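# Soft pads on knits: Arach or Ehlers?

### rosine_j
7 Feb 2021

Hello all, and thanks to everyone who answered my last thread about finger pads. I promised to report back, so make yourselves a cup of tea, this one runs on a bit!

We've been trying the Arach hand-held gripper against the older Ehlers on clothes, mostly knits, with a plan to put whichever wins on an arm later in the year. Both have two fingers and both came with a choice of pads. I had more or less made up my mind to go with the Ehlers, as it's lighter in the hand and my wrist complains by mid-afternoon. Then we got to the sweaters, and I had to think again. A big knit is an awkward thing to pick up – if you go in flat you only skate over the stitches, so I've been coming down over a fold and closing slowly. These are the dark navy pads on the Arach: 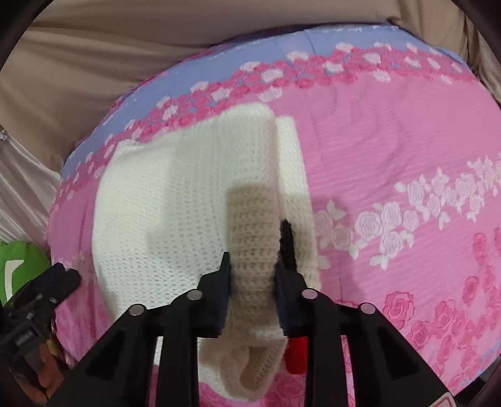 My trouble is how much squeeze to use. I did 17 tries on sleeves and cuffs with each gripper, and the Arach lost far fewer of them, but I'm also the person doing the squeezing, and I know I favour the one I've got more used to. Illia, you've done more of this than I have. Do you set a stop on the trigger, or do you go by feel?

The other thing is the camera. I like having it right there on the tool, though the wide lens bends everything so much that I keep misjudging how far apart the fingertips are.

### illia_derkach
Good write-up, Rosine, I enjoyed it. I use a stop. Going by feel is fine for the first hour, and then you get tired and start clamping everything as if it were a brick.

I'll disagree with you on the Ehlers, though. I think you're being hard on it. The pads it ships with are poor on wool, but put softer ones on and it holds a cuff every bit as well. I paid 900 for mine in November and I wouldn't swap it. Did you compare them with the same pads?

### rosine_j
No, and that's a fair hit. I used what came in each box. I could try to cut down a pair to fit, but the mounting holes don't line up and my drill work is nothing to brag about.

### kimie_o
Hi Rosine! We had both of these at Ferkoscombe for a while, and I'd side with you, pads or no pads. What sold me on the Arach was the way the fingers come in at an angle. With small soft things you can get the tips low on either side before you close, and you don't have to shove the item along the fabric first. Here's the approach I mean, with a little white knit on the floral cover:
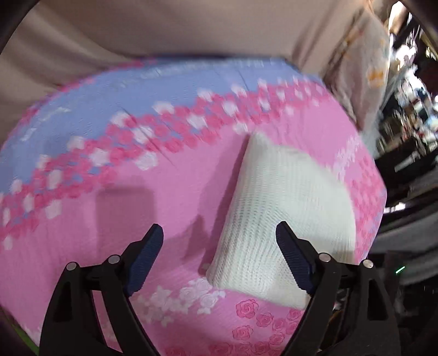
### helmut_k
I'm going to be the grump. Neither of these tells you much about how the gripper will behave on an arm. Your hand corrects for everything without asking you. We went through 2774 grasps by hand before we bolted anything up, and the controller still needed seven weeks of tuning, and by then I'd changed my mind about which pads I liked.

If you're going to use the Jendano controller, check how finely it lets you set the closing force before you spend another cent on pads. Ours had steps so coarse that we went straight from dropping a sock to stretching it.

### ok-hee
Helmut, I see your point, but I'd still do the hand trials first. They're cheap, and you learn which folds are worth going after, and that part carried over to our arm just fine.

Rosine, about the lens: it does get easier. I put a strip of light tape across the back of each finger, a little below the tip, and after a few days my eye had the spacing. I'd also slow down your last few centimetres. Most of my misses were from hurrying.

### rosine_j
Thank you, all of you, this is a great help. I'll set a stop as Illia suggests, and I've written to the Jendano people about the force steps. Kimie, could you tell me which pad thickness you ended up with? I have two here and can't feel any difference between them.

### kimie_o
The thinner one! The thick ones got in the way on ribbing. I'll dig out the part number tonight and send it to you.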